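The Case for the Small Bin
Opinion
Jul 24, 2021
Filed under: Shared spaces, Housekeeping, Waste

The Umley residents' association has asked its members for views on the provision of waste bins in the shared rooms of the building, ahead of a decision in September. The proposal on the table would remove the small lined bins from the garden room, the reading room and the two landings, and replace them with a single large container beside the rear entrance. The present article argues against that proposal.

The reasons offered in its favour are not foolish ones. A single container is simpler to empty. It is cheaper to line. It keeps rubbish out of rooms that are meant to be pleasant, and it places the sorting of cans, paper and film in one spot where a notice can be put up and read. The association's papers put the yearly cost of liners, cleaning and collection from the small bins at 975 pounds, against 600 for the proposed arrangement. No member should wave that difference away, and it is not the purpose of this article to do so.

It is, however, proper to ask what the money buys. Litter in a shared room is seldom the result of bad character. A person finishes a drink, or wipes a spill, or opens a packet, and is left holding something with no further use. If there is a bin within a few steps, the thing goes into it. If the bin is down a flight of stairs and along a passage, the thing is put down "for a moment", and the moment is usually a long one. Once a single wrapper has been left, the next person sees a room in which wrappers are left, and behaves accordingly.

The garden room shows the matter plainly. It is a room people go to in order to sit near the plants, and they take things with them when they go.

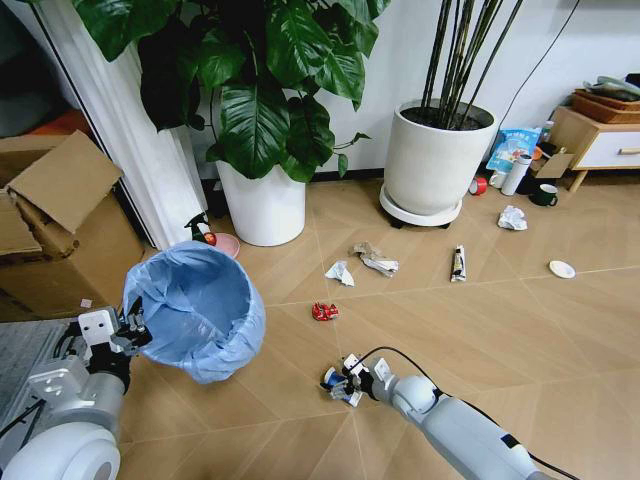 Gromora wrote in response to an earlier version of this article that distance had nothing to do with it. In Gromora's view the members most inclined to leave things on the floor would do so if a bin were tied to their wrists, and the rest of the building should not pay for liners on their account. The letter added that a bin in a sitting room smells, that it is always either full or missing its bag, and that the old house at Morin managed perfectly well for years with one dustbin in the yard.

The objection deserves an answer. It is true that some litter will be dropped wherever the bins stand. A rule or an arrangement should be judged by what it does to the conduct of the ordinary member, who is neither careless nor saintly and who will generally do the decent thing if it can be done without a walk. As to the yard at Morin, the comparison is weaker than it looks. That house had one kitchen, a door that opened straight on to the yard, and far fewer people passing through its rooms.

The point about smell is a fair one and should be met with better practice. A small bin in a sitting room ought never to receive food. It ought to be emptied before it is full, and the liner changed each time, including on those occasions when the old one looks good for another few days. Under the present rota the bins are seen to every 7 days. That interval is too long in summer, and the association would do better to shorten it than to take the bins away.

There is also the question of cans and other items that can be recycled. The supporters of the single container say that small bins encourage people to mix everything together. So they do, when there is one bin and no alternative. The sensible course is to provide 2 in each room, one for general waste and one for clean recycling, with liners of different colours and a plain word on each. The Zomwood building adopted this arrangement on its ground floor, and its residents appear content with it. The cost is modest, and the second bin need not be a handsome object. A stout cardboard box will serve while opinion is tested.

Some further remarks are offered on the care of floors and plants, as these are bound up with the same decision. Small pieces of rubbish tend to gather at the foot of a large pot, where a broom does not easily reach. Where a pot can be put on a stand with castors, this should be done, so that it may be rolled aside and the floor beneath it swept. Plant soil is not an ashtray or a receptacle for bottle tops, and anyone who finds such things in a pot is asked to remove them before watering. Spray bottles and dishes used in looking after the plants should be kept apart from anything intended for disposal, as useful articles have been thrown out in error in the past.

Picking up from the floor is a short task when the bin is brought to the rubbish. It becomes a long one when each piece has to be carried to the bin. Those who tidy the garden room at present are able to set the bin down beside the planters, hold the liner open and clear the whole floor from one position.
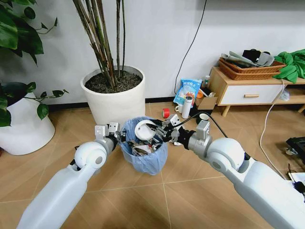
Under the proposal this would no longer be possible, and a sack would have to be fetched from the store, opened, filled, tied and carried out through the reading room. It is difficult to believe that this will be done as often as it is now. The saving on liners would soon be spent on sacks, and the part of it that was not would be paid for in the condition of the floor.

It is therefore submitted that the association should keep the small bins in all the rooms that now have them, add a second bin for recycling, and review the rota. Should members still prefer the large container, it might be placed at the rear entrance in addition to the others for a trial period, and the two arrangements compared on the evidence.

Views may be left in writing at the front desk or sent to the association by the usual address. Letters received after the agenda has been printed will be held over to the following meeting.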